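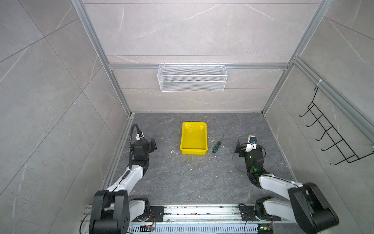
November 2018. Bench storage, Lonari job. Cut the aluminium for the second shelf this morning, 90 mm shorter than the drawing – the Cusano drawing still shows the old depth. White mesh basket is up on the crossbar, centred, nothing in it yet. The hook rack on the right is held near the top with a cable tie, and I want a proper clamp on that before anyone hangs tools from it. Floor needs a sweep, bits all round the yellow tray.

To order from Hellisero: clamps, 3 end caps, more white ties. Screwdriver goes back in the drawer.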